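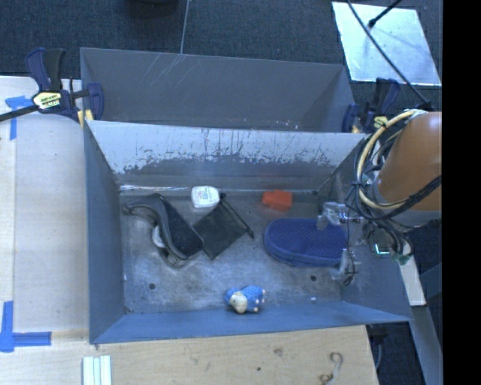 A robot gripper above a metal bin of mixed small items, with a second, empty bin behind it.

Mixed-item bin clearing

Mixed-item bin clearing is a task in robotics in which a machine removes unrelated objects from an open container and places each of them somewhere else, usually in a second container. It is used as a simplified form of several household and workplace chores, among them emptying a drawer, tidying a toy box, sorting lost property and picking orders in a small warehouse. The task is also called bin-to-bin transfer or, in older writing, clutter picking.

The task is easy for most people above the age of three. For machines it remains only partly solved. Single rigid objects of known shape can be moved at high speed and with few errors, while mixed loads that include fabric, cords and soft toys still lead to frequent failures.

Description of the task

A typical arrangement consists of two bins placed next to each other within reach of one arm. The bins are clamped or otherwise fixed so that they do not slide when the gripper touches a wall. Objects are put in the first bin in no set order. The arm then attempts to lift one object at a time and release it over the second bin. A run ends when the first bin is empty, when a time limit is reached, or when the arm stops and asks for help.

Loads are chosen to cover a range of shapes and materials. A drawstring pouch, a zippered case, a small plastic container, a strap of fabric and a toy animal may all appear together. Such a load has little in common with the uniform cartons for which most industrial picking systems were built, and this is the main reason it is considered a fair stand-in for housework.

Main difficulties

Soft objects. A flat pouch or a length of fabric has no fixed outline. It may fold when touched, slide under the fingers, or be lifted by one corner and drag a neighboring object with it. Cords and straps can catch on a finger and prevent release.

Walls and corners. An object lying against the side of a bin leaves no room for a finger on that side. Two-finger grippers must either come in from another angle or first push the object toward the middle. The second method adds time and sometimes moves the object into a worse position.

Overlap. When one item lies partly on top of another, the system has to decide where the first ends and the second begins. Dark items next to each other are a common source of error, as are pale objects that show only in part.

Surfaces. Bare metal reflects light, and scuffs or chipped paint may be read as small objects. Several groups line their bins with matte paper for this reason. Others object to the practice on the grounds that drawers and tubs in real homes are not lined.

The Ullholm trials

One of the more detailed studies of the task was carried out at Ullholm under Otakar Baláž. The trials compared a gripper controlled by a human operator with the same gripper running under a learned program. In all, 3,659 pick attempts were recorded, of which 948 were made by the operator. The remainder were made by the program.

Baláž reported that the operator and the program failed in different ways. The operator was slow to judge depth but recovered quickly from a missed grasp, often by trying a different side of the object. The program chose a first grasp sooner, yet it tended to repeat the same grasp after a miss. In 121 attempts two objects were lifted at once, and most of these cases involved a cord, strap or loose edge of cloth.

The report advised against the use of a single success rate. A program may clear rigid items without fault and leave the same pouch in the corner on every run, and an average hides this. Later work at Ullholm gives a separate result for each type of object.

Use in shops and workplaces

Partial forms of the task have been put to use where the range of goods can be limited. The parts supplier Peeters introduced an arm for refilling counter trays, with bagged and corded items left to staff. Zosura, which handles returned goods, tested a similar cell on one sorting line for 11 weeks. The company kept the cell for boxed goods and returned soft goods to hand sorting, having found that workers were called to clear stoppages too often for the change to save time.

Household use is less advanced. Homes offer no fixed bin position, little clear floor space and poor lighting in the evening. Cesell, a maker of small arms for kitchens and utility rooms, has shown a unit that empties a toy tub placed on a marked mat, but it has not offered the unit for general sale.

Assessment

Opinion on the value of the task is divided. Radomír Ondrejka has argued that it measures grasping alone and says little about chores, which also require a machine to know where an object belongs. A toy and a case may be lifted equally well, but tidying means putting them in different places. Supporters reply that a machine which cannot lift the case has no use for that knowledge — and that placement rules can be added once lifting is dependable.

Proposed extensions include sorting by owner, returning zippered items in a closed state, and working beside a person who adds objects during the run. No common scoring method has been agreed for any of them.

See also

Bin picking
Deformable object handling
Domestic robot
Remote operation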